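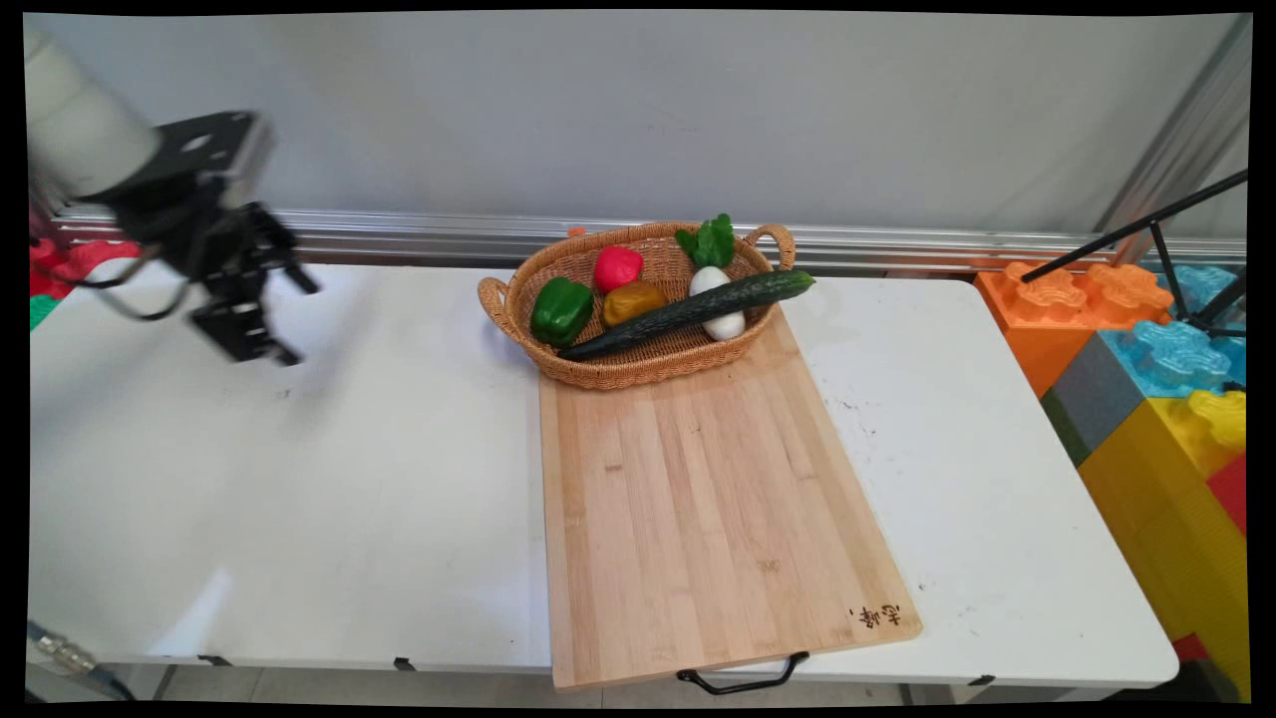

I have been meaning to write about bamboo cutting boards ever since my sister-in-law asked why I bothered with a big one, and I finally have a quiet evening to do it. The short answer is that I like room! I grew up in a kitchen where you chopped half an onion, scraped it into a bowl, and then chopped the other half (my mother still does it that way and won't hear a word about it), and I promised myself a board that could take a whole supper at once.

A wire handle at one end is a lovely thing to have – you can hang the board up, or just grab it and go. I oil mine every June and whenever it starts to look thirsty, and I never, ever leave it sitting in the sink.

As for the vegetables, I'm a basket person. Peppers, a radish with its leaves still on, whatever needs eating. If I can see it, I cook it, and if it goes into the fridge drawer I find it 4 weeks later feeling sorry for itself. Elin Hughes wrote to me after the last post to say she slices radish very thin, salts it and tosses it with strips of red pepper and a little vinegar. I've made it twice now and my husband ate most of it standing up. Next time I want to try it with the green tops chopped in.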